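August, bench notes, phones and accessories
Posted by Sampaio

Picked up the charging cable problem again after lunch. The complaint is the same as before: the phone says it is charging, the icon is there, and the battery barely moves. Three cables from the Lendbridge batch do it and the rest are fine. I swapped the wall plug first and got no change, then swapped the phone and got no change, so it is the cables.

Put each of the bad ones on the inline meter with the phone at a low charge and the screen off. All of them start out normal and then drop to the slow rate within 5 minutes. If I push the plug sideways toward the long edge the fast rate comes back, and when I let go it drops again. The Midovell cable I use for reference holds the fast rate the whole time, pushed or not. 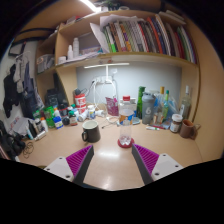
Cut the shell off the worst one. The solder on one of the data pins is thin and has a crack across it, which would explain the phone falling back to slow charging – it can't agree on a rate with the plug, so it takes the safe one. Have not opened the other two yet. I would like to keep one whole in case Zostley wants it back.

The box claims 1,000 bends. I have no way to check that by hand and don't plan to. What I can say is that these failed at the plug end, and the jacket and strain relief look fine on all of them.

Also cleaned the port on the older test phone while I was at it. Wooden pick, phone off, a fair bit of lint came out. The plug now clicks in all the way. Should have done that before the first round, so the readings from that phone are struck out in the sheet, 7 of them. The newer phone's readings stand.

Still to do:
– repeat the meter run on the good Lendbridge cables, same plug, same phone
– tag the bad ones with red tape so they don't go back in the drawer
– write to Zostley and ask if the plug end was changed on this batch

Left the meter log running on the reference cable. Will read it off at 6 pm.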